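Matching a wallpaper repeat on out-of-square walls

2 April 2020

Most of the bad joins I see in patterned wallpaper come from the layout. The hanging is usually fine. The person cut every strip to the same length, started in a corner, and trusted the corner. Corners in old houses are rarely plumb, and the error grows with each strip.

I papered the back bedroom in October and kept notes. The paper was a straight match from Lerkolura with a 28 inch repeat. A straight match means the same part of the pattern meets the ceiling on every strip. A drop match shifts by half a repeat on alternate strips and needs a different cutting order, which I won't cover.

Large florals are less forgiving than small ones. A sprig pattern can be off by an eighth of an inch and the eye skips over it. A peony with inked outlines cannot, as the line either meets or it doesn't.
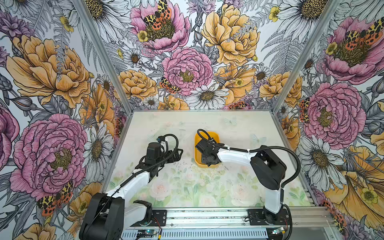
Working out the cut length

Measure the wall height in several places and take the largest figure. Add 6 inches for trimming, split between top and bottom. Round the result up to the next full multiple of the repeat. My wall was 94 inches at its tallest, so 100 with the allowance, and the next multiple of 28 is 112. The waste is 12 inches a strip. Paper calculators that work from square footage ignore this, and they will leave you short by a roll or more.

Check the batch number on every roll before you cut. Two of mine differed and the gray was visibly cooler in one. Danjuma Akpan at the shop swapped it, but only because the wrapper was still on.

Starting line

Drop a plumb line one strip width minus half an inch from the corner and hang to the line. The half inch wraps onto the next wall. On the adjoining wall, drop a new line and overlap the wrap. You lose a sliver of pattern in the corner. Put that corner behind the door if the room allows it.

Romain Jacquet prefers to start in the center of the main wall and work out both ways. It puts the largest motif where people look, at the cost of two narrow strips at the ends. I have come around to his method for anything with flowers wider than a hand.

Paste and wear

I used Ekell ready-mixed on the wall, two coats of size first. Booking time does not apply to paste-the-wall papers.

Printed surfaces near the floor need a different standard altogether. Pale grounds show every scuff, so ask for a washable finish and test an offcut with a damp cloth.

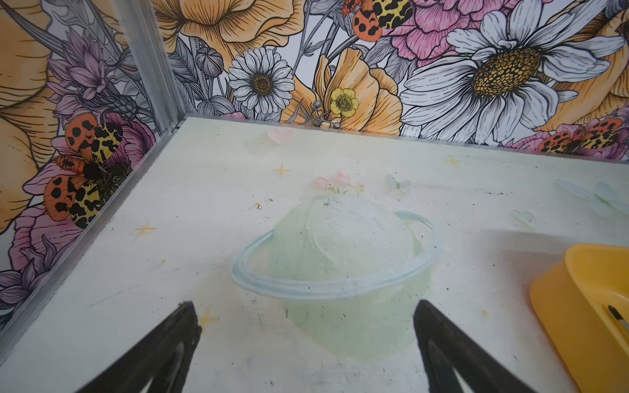 Pale ground, pastel print, with specks and scuffs showing.

Next job is the stairwell, with a drop match. I have the rolls and no plan for the ladder yet.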